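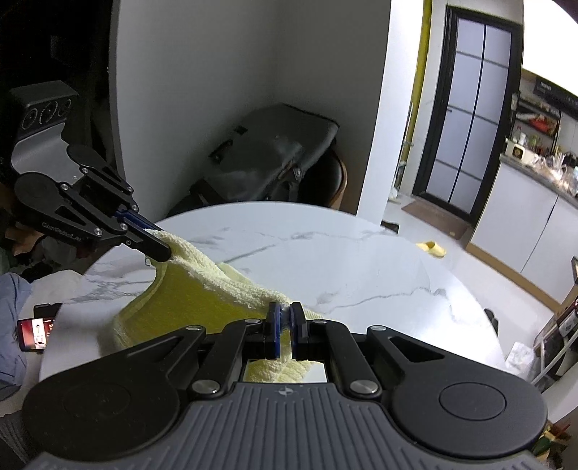

*Fig. 4. Yellow terry towel on a round table.*

## 5. Washing and drying towelling

This section applies to cotton terry items washed in the Nedutico front-loading machine. For bed linen, see section 6. For wool, see section 7.

### 5.1 Before the first wash

1. Remove all labels and card inserts.
2. Check the hem for loose threads. Trim them with scissors. Do not pull.
3. Wash new towels separately from other items. Dark and strong colours may release dye during the first few washes.

### 5.2 Loading

1. Shake each towel out before placing it in the drum.
2. Fill the drum to no more than three quarters of its height.
3. Close the door until the catch clicks.

**Note:** A single heavy towel can unbalance the drum. Add one or two further items of similar weight.

### 5.3 Selecting a programme

1. Turn the dial to COTTON.
2. Set the temperature to 40 °C for coloured items or 60 °C for white items.
3. Pour liquid detergent into compartment II. Use half the dose given on the bottle if your water is soft.
4. Leave compartment III empty. Fabric softener coats the loops and reduces absorbency.
5. Press START. The display shows the time remaining.

**Caution:** Do not use chlorine bleach on coloured towelling.

### 5.4 Drying

1. Remove the load promptly at the end of the spin.
2. Hold each towel by two corners and shake it to raise the pile.
3. Line dry, or tumble dry on LOW for 25 minutes. Check, and repeat if the hems are still damp.
4. Clean the lint filter after every load.

**Caution:** Do not tumble dry items that have been in contact with cooking oil or solvents. Risk of fire.

### 5.5 Stiff or musty towels

Run the items through a 60 °C cycle with 100 ml of white vinegar in compartment II and no detergent. Follow with an extra rinse. Never combine vinegar with bleach.

Do not iron terry. Fold and store once fully dry.

*Revision: September 2022. Text checked by A. Joubert.*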